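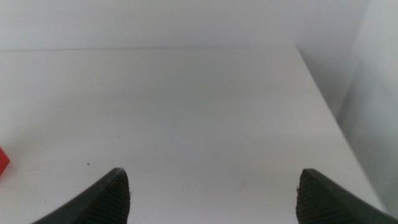
leftback_lou

Okay, I've been stewing over the Cokwood match since it ended and I need to get it out of my system before bed, so bear with me. I've watched the second yellow from both angles on the club stream (more times than is healthy) and I still think it was a terrible call. He's already on a card for the shirt pull, fine, no argument there, but then in the 81st minute he goes shoulder to shoulder with their winger, the kid falls over like somebody opened a trapdoor, and out comes the red. We were up 2-1! We end up drawing 2-2 and now we're two points behind Katura when we should be level.

I know everybody's going to say he's been warned. I just think a ref in a March game with that much riding on it has to be surer than that. Do we appeal or not?

Jukton_Jeff

Lou, I love you, and I was sitting maybe three rows from you yelling the same things, but I've come around on this one after watching it back. His arm comes across. It isn't a big swing or anything, but it's there, and once you're on a yellow you can't give the ref that picture to look at. Also you can't appeal a second yellow in this league anyway, only a straight red, so I think we're stuck with it.

leftback_lou

Are you sure about the appeal thing? I thought they changed it last season after the mess at Zapata.

Jukton_Jeff

They talked about changing it. It's still in the handbook the old way as far as I can find.

cornerflag81

Jeff's right on the rule. And I'd go further, I'm more annoyed at the bench than at the ref. Everybody in the place could see he was running hot after halftime, he'd had two late ones before that, and we had a perfectly good sub warmed up and jogging the sideline from the hour mark. Take him off, give him a pat on the back, and we're all having a much nicer evening.
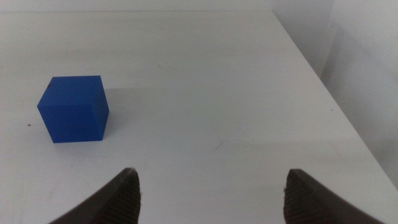
oldgoalnets

I don't agree with that at all, corner, and I say it as someone who moans about our subs every single week. You pull your best tackler with a one-goal lead and their big center forward still on the field, and if they score anyway you'd be on here asking why on earth he came off. The part that bothered me was what happened after the red. We dropped so deep that all ten of them were camped in our half, and the equalizer had been coming for a good while. Ten players can hold a line at the 18, they don't have to stand on the goalkeeper's toes.

cornerflag81

Fair enough on the shape. I'd still have made the sub.

terrace_tess

Can I put in a word for the crowd? They announced 656, on a night that cold, with 40 of them having come over on the Katura Road bus, and the noise when we went ahead was the best I've heard since we moved grounds. I lost a glove. If anyone picked up a green one by the snack window please let me know!

leftback_lou

Tess, I'll ask at the gate next home game. And fine, Jeff, maybe there was a bit of arm. A bit. Who plays center back at Zapata with him out?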